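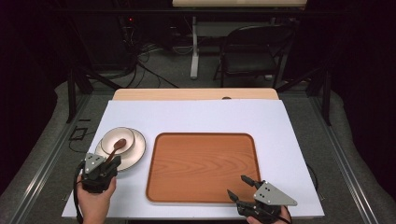
Figure 2. A wooden serving tray on a white board, with two stacked dishes to its left.

Home > Working Papers > Energy Accounting > Section 4

4. Timing of write-downs at mid-sized producers

The sample covers 126 producers with at least one offshore field in decline. For each firm we collected the notes to the annual accounts and coded every impairment charge by asset type, by the price forecast behind it, and by whether the field was on sale when the charge was booked. This gave 283 separate charges, 41 of them on fields already listed for sale.

Charges on listed fields came later than our model predicts. Heder carried its two oldest platforms at full value through three reporting periods in which its own price forecast fell. Benex cut its forecast in July and booked the charge in the same period, but only on fields it planned to keep. The listed fields were left alone until bids came in.

One reading is that managers wait for a buyer's price before they change their own. Chou, Pui-shan (working paper) makes this case for onshore gas, and the pattern in our data is similar. A second reading is that auditors accept a pending sale as evidence of value, even when no bid has been made. The notes rarely say enough to separate the two — Zillbridge gives a full table of discount rates by field, while Lai gives a single rate for the whole group.

We also tested whether debt terms matter. Firms close to a loan limit were slower to write down listed fields, though the effect is small and disappears when the largest producers are dropped. Section 5 repeats the test with reserve revisions in place of price forecasts.

Shares 41 | Comments 2

This site uses cookies to remember your reading settings. Accept | Manage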